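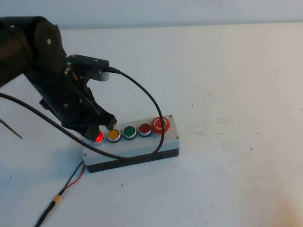
A black robotic arm with its gripper over the leftmost button of a light gray button box

Fledar is a 2023 Swiss science fiction drama film written and directed by Silvan Egger. It stars Meinrad Baumgartner as a retired signal engineer who returns to the mountain village of Jenden to close the control room where he spent most of his working life. The film was produced by Camenzind and is Egger's second feature.

Plot

Urs Uretti (Baumgartner) is sent to Jenden to shut down a rail control room that has been run by an automated system since his retirement. The system, known to the villagers as Fledar, continues to route trains along a branch line that no longer carries passengers. Uretti is given one night to complete the work. As he goes through the old logs, he finds entries made in his own name on dates after he left the post. He puts off the shutdown and begins to answer the entries one by one. The film ends at dawn, with a train heard approaching the station.

Production

Egger began writing the script as a short film of 18 minutes and expanded it after early readers asked for more scenes set in the village. The part of Uretti was written with Baumgartner in mind - the two had worked together on Egger's first feature, in which the actor had a small role as a ferry pilot.

Filming took place in August over 20 days. Most of the interior scenes were shot in a former school gymnasium, where the control room was built as a single set with working lamps and switches. Exterior scenes were shot on location, mainly at night. The film has very little dialogue in its second half, and the voice of the system is never heard. Its messages appear only as printed text.

Release

The film opened in a small number of theaters in German-speaking Switzerland and recorded 1,389 admissions during its first weekend. A subtitled version was released for home viewing in March 2024. The home edition contains 2 audio commentaries, one by Egger and one by Baumgartner, along with the original short script.

Reception

Reviews were generally favorable. Critics praised Baumgartner's restrained performance and the sound design, while several found the middle section slow. The ending divided reviewers - some regarded it as a ghost story, others as a sign that the line had been in use all along. Egger has declined to settle the question.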